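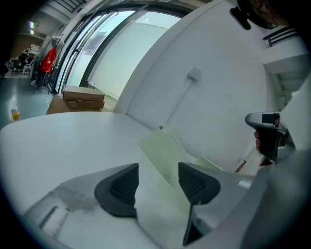 HOME & MACHINE

The Long Wait for a Robot That Tidies Up

Machines can pick up almost anything now, one thing at a time. The trouble starts with the second thing.

By Viola Barbieri

My mother's kitchen has one drawer that defeats everybody. It holds lids, string, a plastic sheet bought to go under something, and a pair of tongs that spring open whenever the drawer does. When I told her I was writing about household robots, she asked whether one could do the drawer. I said I would find out. She has since stopped asking, in the tone of a woman who has had builders in.

The optimistic case goes like this. Cameras are cheap, motors are decent, and the software has become good at guessing where the edges of things are. A company called Gagnon will lease a bakery an arm that moves trays from one rack to another, all night, without a word about its back. Drultton has a machine that folds towels. I watched it fold four of them, and they were well folded, and I had time to drink a coffee and look for somewhere to put the cup.

The pessimistic case is a thin, see-through sheet. Pinch a translucent green panel between two ribbed fingertips and it will stand up nicely, then lean off in a direction of its own choosing. It bends a little. It is hard to see, being mostly the color of whatever is behind it. Its far end can wander over a board that another gripper has come down to meet, and now there are two tools, two sheets and one table to think about. A child of five could sort this out, and would probably do it while asking for a snack.

"People bring us the heavy jobs and apologize for them," says Pierina Fabbri, an engineer at Britus, which makes grippers for small workshops. "Heavy is fine. I would like them to apologize for the floppy ones."

Much of the current effort goes into having people do the chores with the machine's fingers. Give a person a gripper for each hand, put a camera on it, and ask them to pick up, pass, stack and put away. The software gets to study what a person does about a leaning sheet, in the hope that some of it rubs off. Fabbri's group asked for 300 tries at a single task, which was putting one flat thing squarely on top of another. I was allowed to do 30. By the end I had a sore thumb and a new respect for my thumb.

What surprised me was how much of the work had no name. Lifting is a step, and so is placing. Between them comes a good deal of small fussing: a nudge, a regrip, a tilt to see whether the thing is caught. I do it all day at home and would never list it as a skill. It is exactly the part the machines are worst at. A robot from Zergate that I saw in a parts shop could take a panel from a stack beautifully, as long as the stack was straight. When it wasn't, the arm reached for where the panel ought to have been, closed its fingers on air, and carried the air to the bench with great care.

The shop's owner was not upset. The machine does 2 hours of dull work each morning, he told me, and he straightens the stack for it before he makes his own coffee. He did not seem to think of this as a chore he had taken on. I asked Fabbri if that counted as automation, and she said most automation had someone straightening the stack.

She expects to show a two-handed version in June, working on sheets, boards and boxes on an ordinary table. Drawers are on a separate list. I asked how far down, and she wanted to know what was in the drawer.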